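Ginell Sewing Forum > Fabric and Care > Colors that bleed in the first wash

bestus_hem wrote:
I have a question about setting the dye before I sew. I bought cotton in Droduton in September, a strong orange, and the shop lady told me to soak it in vinegar overnight. My sister says vinegar does nothing for cotton and I should use only cold water. Who is right? I have 3 yards and don't want to spoil it. 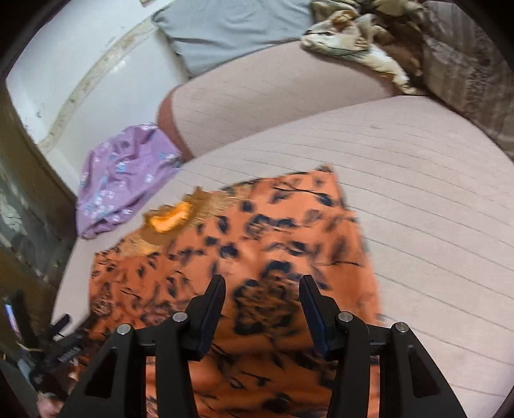
Lucinda Park
Moderator, Fabric and Care

Your sister is closer. Vinegar can help with some acid dyes on wool or silk, but most cotton is dyed in another way and the vinegar passes through it without doing much. I learned this with a red tablecloth, which had its vinegar bath and still turned nine napkins pink. Please cut a small square first and leave it in a glass of warm water for 20 minutes. If the water stays clear, wash the whole piece alone and continue with your sewing. With orange animal prints I also check that the black doesn't travel into the ground color.

yapstitch wrote:
I don't agree, sorry. My mother used vinegar and salt on everything and her curtains kept their color up to 10 years.

bestus_hem wrote:
Maybe she had good curtains :) But is salt also useless?

Lucinda Park wrote:
Salt helps when you are dyeing the cloth. Afterwards it doesn't hold the color in. For loose dye I prefer a dye fixative made for cotton, and then several rinses.

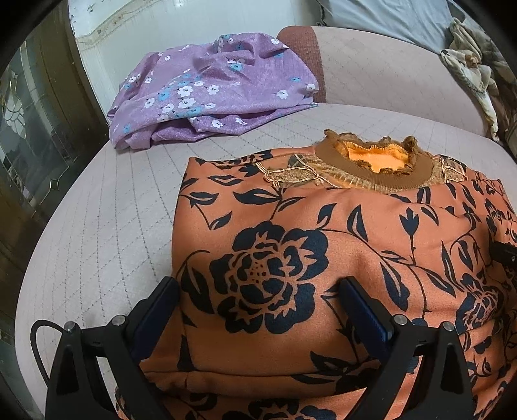 Mixed garments are where I become very careful, more than with plain yardage. One fabric can be safe and its neighbor not, and you can't take them apart for the wash. On an orange piece with a navy floral print, a brown ribbed collar and sheer gold embroidery, I would test each part with a damp white cloth, in a hidden place. Start with the navy - dark colors are often the worst.

yapstitch wrote:
The damp cloth I accept. The vinegar I keep.

bestus_hem wrote:
I did the glass test on Tuesday and the water became a little yellow. Going to buy the fixative now. Does it matter if I iron before or after?

Lucinda Park wrote:
After, when it is fully rinsed and dry.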